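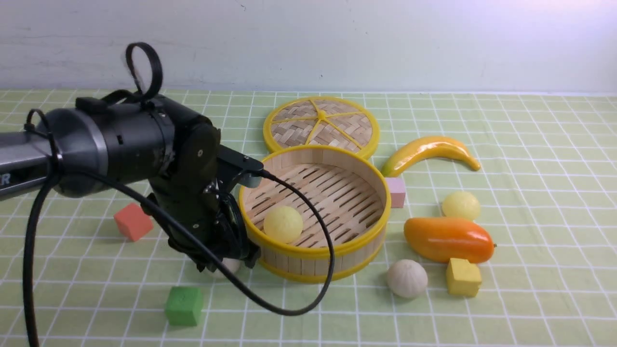

1/ Suststead Town Council has received an application to convert the former Lowther department store on Kirnenis Street into 70 apartments. Plans are on display at the town hall until the end of December.

2/ The ground floor would keep 2 retail units facing the street. The upper floors would be residential, with entry from the rear yard.

3/ Parking remains the main point raised by residents. The applicant, Loduso, proposes 100 bicycle spaces and no new car spaces. The Council has requested a full traffic study before it considers the matter further.

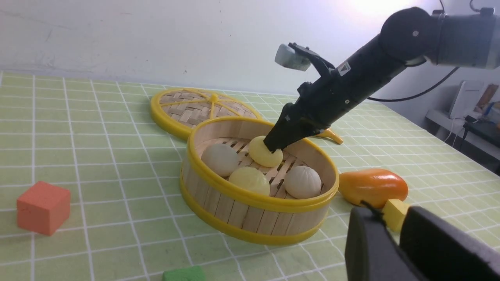 4/ The 1920s storefront is on the local heritage list. Any change to the windows, canopy or tiled entrance will need separate approval — this applies to signs as well.

5/ Written comments may be left at the front desk or sent by mail. Please include your name and street address. Comments without an address cannot be entered in the record.

6/ A public meeting will be held in the library hall at 7 p.m. on a date to be announced on this account. Large-print copies of the plans are available on request.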